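Pickup permission at Morais Elementary: new rule for after-care

harbor_lane
Posted 7:42 pm
Got the letter from the school office last night. Starting in January, anyone picking up a child from after-care has to be on the written list and show a photo ID, every time, even if the staff know them. Up to 5 names per child. If the person isn't on the list they call you, and if they can't reach you the child stays put. Has anyone else's kid brought this home? Mine is in second grade. My mother-in-law does most of our pickups and she doesn't drive, so she doesn't carry a license.

tworivers
Posted 7:58 pm
We got it. State ID card works, it says so on the back page under the part on custody orders. She can also use a passport.

Pellegrine
Posted 8:10 pm
I think it's fine and should have been done years ago. At Basavum they've had the same rule since my oldest started. You get used to it. The line moves slow for the first week and then people have their cards out.

harbor_lane
Posted 8:15 pm
I missed the back page. Thanks. She has an expired passport, I'll ask if that counts.

oakmeter
Posted 8:31 pm
I don't agree that it's fine. There are 237 kids in that building and maybe a quarter stay for after-care. The aides know every one of those grandparents. Asking a woman for ID when she has come to the same door every afternoon for three years is not child protection, it's paperwork. The real gap is the side gate by the lower field, which was propped open again this morning. Nothing in the letter about that.

Pellegrine
Posted 8:40 pm
The aides know them until the regular aide is out and there's a sub. A sub doesn't know anybody. That's who the rule is for.

As for the gate, report it. There's a form.

oakmeter
Posted 8:44 pm
I reported it in the fall. Got an automatic reply.

tworivers
Posted 8:52 pm
Both can be true. I'd like the ID check and I'd like the gate shut.

My question is about the part on page 2 where staff can pass on a concern without telling the parent first. It says they will normally talk to you unless that would put the child at risk. Who decides? Is it the teacher or the office?

Akham_mom
Posted 9:06 pm
The teacher doesn't decide alone. Each building has one person named for it and the teacher goes to them. I work in a preschool in another district and ours is the same. We write down what the child said in the child's own words, date it, and hand it over. We are not supposed to question the child or call home ourselves. I know how it reads in a letter, but most of what gets handed over ends with a phone call to the parent the same day and that's all.

oakmeter
Posted 9:13 pm
"Most."

Akham_mom
Posted 9:20 pm
Yes, most. I can't promise you all of it.

dell_and_co
Posted 9:37 pm
Does the list cover the walkers? Mine is in fifth and walks home with a neighbor's kid. Do I need to put a ten-year-old on the list? 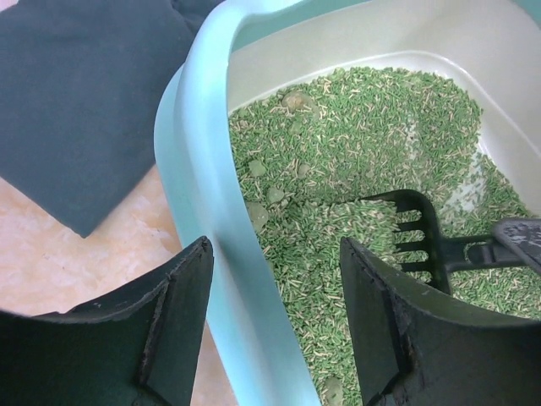 tworivers
Posted 9:49 pm
Walkers are on a separate form, the yellow one. You sign once for the year and the school's part ends at the sidewalk. No ID for that. If yours ever stays for after-care, though, the list applies that day and the neighbor's kid can't sign anyone out. I asked the office the same thing at drop-off. Keep a copy of the yellow form somewhere you'll find it, mine sat on the shelf over the cat's box until it slid off, and I had to pick it out of the green pellets and ask for a new one. They print them at the front desk while you wait.

dell_and_co
Posted 9:55 pm
OK, good. I'll get the yellow one.

harbor_lane
Posted 10:02 pm
Is there a meeting on any of this? The letter only gives the office extension, 369.

Pellegrine
Posted 10:08 pm
Evening one at the Flenevmont library, upstairs room, before the rule starts. The time is supposed to go out with the lunch menu.

oakmeter
Posted 10:11 pm
I'll be there and I'm bringing up the gate.

harbor_lane
Posted 7:20 am
Called the office. Expired passport is not accepted. We're getting her the state card.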